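Home Bench notes Kitting cell Archive Search

August 31, 2021
Hacer Öztürkmen
4 min read

Kitting cell, week two on the Fasmont boards

Picking this up where the last entry stopped. The cell is still running at the slow speed setting and I want to leave it there until the wire problem is sorted out. Rendero asked whether we can go up to full speed before the October order. I said I would answer once I had something to base an answer on.

What the cell is meant to do: make up one kit at a time in a lined tray, so that whoever is at the assembly bench gets a board and the loose parts that go with it, all in reach. Until now the assemblers have pulled their own parts from bins. Everyone agrees that the pulling is dull. They don't all agree that they want it taken away, and I have tried to write down why, further on.

Boards

Boards are the easy part. They are round and stiff, and the arm finds them every time as long as they aren't overlapping. Two things to watch. The green connector sticks out past the edge, so the pick has to come in from the other side or it catches. And the bin should be loaded thin. When the bin was filled the old way, with boards stacked on each other, we got two double picks in a shift and one of them dropped a board back on its capacitors. That board went to Sarıgül for a check and hasn't come back yet.

Wired parts

The small cylindrical parts are harder. Gripping the body works, but the leads trail and hook whatever is beside them. Gripping by the lead works more often than I expected, and the part hangs straight enough to set down. I don't like it as a habit, because it puts a pull on the joint where the wire enters the body. I did 70 picks by the lead and then tugged each part by hand. Two felt loose. I don't know that they were sound to begin with, so the next batch gets tugged before it goes in the bin as well as after.

Loose wires

Harnesses are still mostly a human job. The cell can lift a bundle out of a bin if it is lying alone. If it isn't, everything comes up in one lump. Bondomow suggested separators in the bin and I have cut a set out of card to try. If those help we can make proper ones.

What the assemblers say

I spent the afternoon at the bench with the crew and took these down more or less as they were said.

They like having the board arrive face up. Less turning it over, fewer fingers on the capacitors.

They don't like waiting. With their own bins they set their own pace, and on a good day they would pull the next set of parts while finishing the last. With the cell they finish a unit and look up to see whether the tray is ready. At slow speed it often isn't. This was the strongest complaint and I think it's fair.

They used to catch bad parts while picking. A bent lead or a cracked connector went straight in the reject cup. The cell picks up a bad part the same as a good one, so the fault now turns up later, at the bench, when the rest of the kit is already laid out. We either need a check at loading or we accept that the bench does it and give them the time.

One of them has been moved over to loading bins and clearing stops. She was asked, and said yes, but she has no written job description for it and the pay sheet still has her as assembly. I've raised this with the office. It should have been settled before the cell was switched on.

Tray layout

The order of parts on the paper matters more to the bench than I had assumed. They want the board on the left and the wires lying flat beside it, spread out. The trial layout is close to that, though the second lot of wires ends up bunched further up the tray and has to be teased out by hand. 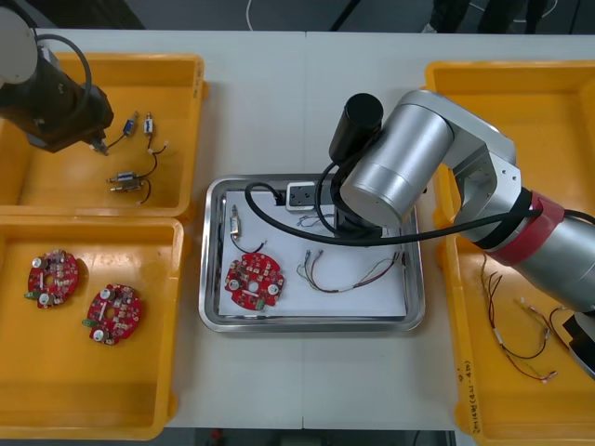 To do

1. Load boards in a single layer. Write it on the bin, large.
2. Tug test on wired parts before loading, then again after picking.
3. Card separators in the wire bin, run 8 kits, note every lump.
4. Move the place point for the second wire bundle down the tray.
5. Ask the office again about the loader's pay grade. Get it in writing.
6. Keep two finished trays ahead of the bench at all times, even if that means starting the cell before the crew comes in — check with them first who would do the loading.

No answer to Rendero on speed until item 3 is done.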